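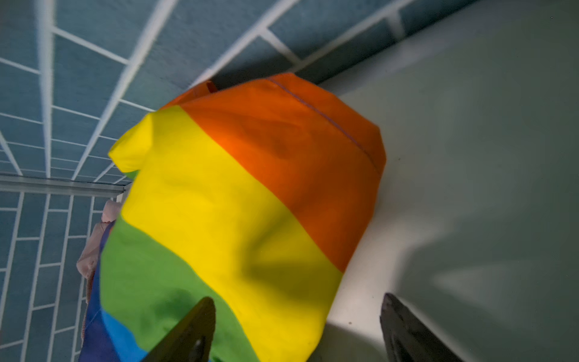 Rainbow stripe fabric near tile: storage, fading, seam repair

netik_607
Posted 2018-12-05
I have a striped fabric piece, smooth with a slight sheen, sold by Tostulik. The label says polyester and nothing else. It lives on a ledge next to a blue tiled wall. Two questions.

1. The creases across the yellow and green bands don't drop out when it hangs. What iron setting is safe?
2. The purple stitching along the orange band is plain topstitch as far as I can tell. If I have to replace it, what thread and needle?

Room humidity reads 51 percent on a cheap meter.

gallbridge
Low iron, no steam, press cloth between the plate and the fabric. Woven polyester with a sheen will glaze if you go hotter, and glazing can't be reversed. Test on the back of a seam allowance first. Press along the stripe, not across it, or you can shift the seams between bands if they are pieced.

Are the bands pieced or printed?

netik_607
Pieced. I turned it inside out and there is a seam at every color change. Allowances are narrow and not finished.

bilgin_sews
Then I wouldn't iron it at all. Unfinished allowances on slick polyester fray every time you handle them, and pressing from the right side leaves a ridge line on the front. Hang it in the bathroom during a shower, smooth it by hand, let it dry flat. Repeat if needed.

gallbridge
Shower steam does very little for polyester. The crease was set by pressure in storage and you need contact heat to relax it. I have done this on kite fabric and on lining. Press from the wrong side with the allowances laid toward the darker band. No ridge if you slip a strip of paper under each allowance.

bilgin_sews
Kite fabric is usually nylon and usually coated. Different behavior. I agree on the paper strips.

gallbridge
Mine was uncoated polyester. Fair point in general.

tilebed
On the location. Tile is cold in winter and you can get condensation on the face of it, more so on an outside wall. 51 percent is fine in the middle of a room but tells you little about the air right at the tile. Put the meter on the ledge overnight and read it in the morning. If it goes much higher, move the fabric. Polyester itself won't mildew easily, but dust and skin oil on it will.

Also wipe the grout near it with plain water only. Bleach cleaner gets on your hands and then on the cloth.

netik_607
Inside wall. I'll do the overnight reading anyway.

bilgin_sews
For the thread: all-purpose polyester, size 70 microtex needle, stitch length 2.5 mm. Don't use cotton, it will shrink on the first wash and pucker the edge. Lengthen to 3 mm if you see puckering on a scrap. Finish the allowances with a narrow zigzag while you have it open.

gallbridge
Same needle here. I'd stay at 3 from the start. Every needle hole in that kind of cloth is permanent, so fewer is better. Do not pick out the old stitching unless it has failed.

stripe_5
Has anyone had the yellow pick up dye from the blue? Mine did after one warm wash. A different seller, similar band order. Cold water and a color catcher sheet since then, no further change, but the first stain never came out.

bilgin_sews
Disperse dye migrates with heat. That is a third argument against a hot iron. Keep the dark bands from lying against the yellow while warm.

netik_607
Meter read 58 on the ledge this morning, so it stays where it is. I pressed one yellow section from the wrong side on low with paper strips. Crease is mostly gone, no shine, no ridge. Will do green next. Leaving the purple stitching alone for now.

gallbridge
Let it cool flat before you move it.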